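Section 6. Setting up the sorting task in the simulator

Read this section before you book time on the club workstations. It covers the two-armed desk-organizer task used for the Brallell student challenge, from loading the table to saving a run you can defend to a judge. It assumes you finished Section 5 and can already move both arms without the program locking up.

A word before the steps. The challenge flyer says that teams "master human-like dexterity in a single semester." We have run this task through several seasons at the Macapagal robotics club and would not put it that way. What you will have at the end of this section is a pair of simulated hands, a box with compartments, a couple of small objects, and a log file. If you work carefully, the log file will tell you something. Treat every other promise about this task, including the ones in our own older handouts, with suspicion.

6.1 Before you start

You need:

- A workstation with the Ukholm simulator installed. The version number is in the lower corner of the start screen. Write it in your notebook.
- The Grolstead hand package, unzipped into your team folder. Leave the shared folder alone.
- At least 175 MB of free space in your team folder for each recorded run. The program does not check this for you and will record happily into a full disk.
- Your team's run sheet, on paper.

CAUTION: Do not run the simulator's automatic update during the season. The August update changed the default friction values, and two teams lost every comparison they had made up to that point.

6.2 Loading the table

1. Start the simulator and choose Open Task. Select organizer_sort from the list. If the list is blank, your team folder path is wrong. Go back to Section 5.

2. Wait for the table and both arms to load. Move nothing until the status bar reads Ready. The status bar has been known to say Ready a little early, so count to five anyway.

3. Set the random seed to 540. This is the practice seed, and all the sample logs were made with it. Every member of the team should practice on the same one, or you will spend your meetings arguing about different layouts.

4. Switch to the head view and check the start position. Both hands should be upright, with the thumbs pointing in toward each other, and the organizer should be on the table between them and farther back. Check that all of its compartments are empty.

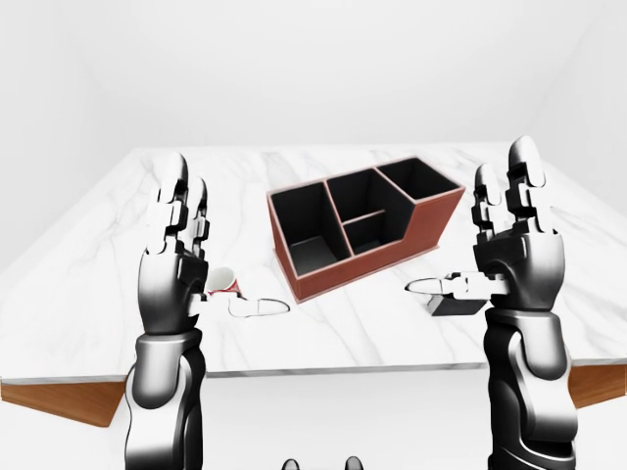
Figure 6-1. Start position, head view. The cup is on its side by the left hand and the black block is below the right thumb.

5. Compare your screen with Figure 6-1. Small differences in the angle of the box are acceptable. A hand that starts out touching the table or the box is not. Reload the task if you see one.

6. Save the start state under your team name. You will return to it many times.

NOTE: The hands partly hide small objects in the head view. Students often report a "missing" object that is behind a finger or a thumb. Use the object list to confirm before you reload. If the list and the view still disagree, believe the list.

6.3 Checking the hands

The manufacturer's notes say the Grolstead hands arrive calibrated. Check them anyway.

1. Select the left hand and run Close, then Open. Watch the thumb. It should swing back to where it began.

2. Do the same with the right hand.

3. Open the joint readout and compare the open values for both hands. They should match to the second decimal place. If they don't, run Zero Joints and repeat steps 1 and 2.

4. Write the values on your run sheet. "Looked fine" is not a value.

CAUTION: Zero Joints moves both arms. Never use it with a hand inside the organizer. The solver will try to push the fingers through the partition, and the box may leave the table at high speed. It does no harm to anything except your afternoon, but the saved state will be useless.

6.4 Placing an object with one hand

Most teams want to use both hands at once because it looks better in the demo video. Get one hand working first. The other should stay clear of the target compartment.

1. Choose the object and the target compartment from the task menu. Practice with the middle compartment. It leaves little room for the fingers, so it shows up bad approach angles early.

2. Bring the hand down over the object and close the fingers slowly. Keep the grip setting at the default for your first runs.

3. Lift the object clear of the table before you move sideways. Dragging it counts as a fault, even when it ends up in the right place.

4. Move over the target and lower the hand until the fingers are inside the compartment. Stop there and look at the contact readout. You want contact with the object and none with the partitions.

5. Check the other hand. Its thumb sticks out a long way and can easily end up over a neighboring compartment, as the left one does in the view below. This is allowed under the rules so long as it touches nothing, though we would still back it off.

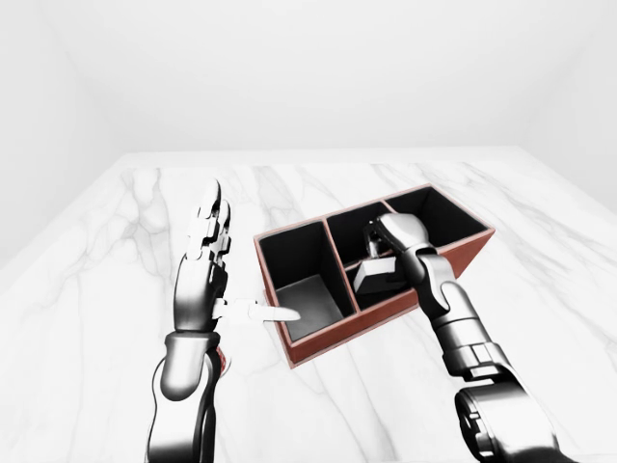 6. Open the fingers in small steps. Opening all at once tends to flick light objects out of the box.

7. Raise the hand straight up and wait for the object to stop moving. The run ends when you press Stop, so do not press it early.

NOTE: The padlock is the hardest of the supplied objects. Fingers can catch on the shackle during release, and the object then comes back up with the hand. The program may still log a successful placement, for reasons explained in 6.5.

6.5 Reading the score without fooling yourself

The simulator marks a placement as good when the center of the object has been inside the target compartment at any time during the run. Read that again. An object that went in and came back out on a fingertip passes.

1. After each run, open the log and find the final position of the object. Use that for your own score.

2. Repeat the run from the saved start state without changing anything. One good run means very little. We ask for ten in a row before a team writes the word "works" in its report.

3. Change the seed and do it again. Many routines that look clever on the practice seed are just memorized arm movements, and they fall apart when the box is turned slightly.

4. Record the failures too. Judges have asked for them before.

If the log shows error 907, the arms and the physics have slipped out of step. Throw the run away, even if it was your best one. Especially check runs that ended suspiciously fast, as the error is sometimes written only to the second log file.

6.6 What the results do not tell you

A good score here is a score in simulation. Friction is a single number, the lighting never changes, and no cable ever snags. We have no real pair of these hands at the club and cannot say how a routine would carry over. Please do not write in your report that it would.

6.7 Saving and handing in

1. Export the log, the start state and the seed list into one folder.

2. Copy in a scan of your run sheet, including the version number from 6.1.

3. Open the exported folder on a different workstation and replay one run. If it does not replay, it does not count as handed in.

4. Upload the folder by noon on Sat 8 December. The upload page shows a green check mark as soon as the transfer begins, so stay until the file size appears next to your team name.

Section 7 covers tasks in which both hands hold the same object.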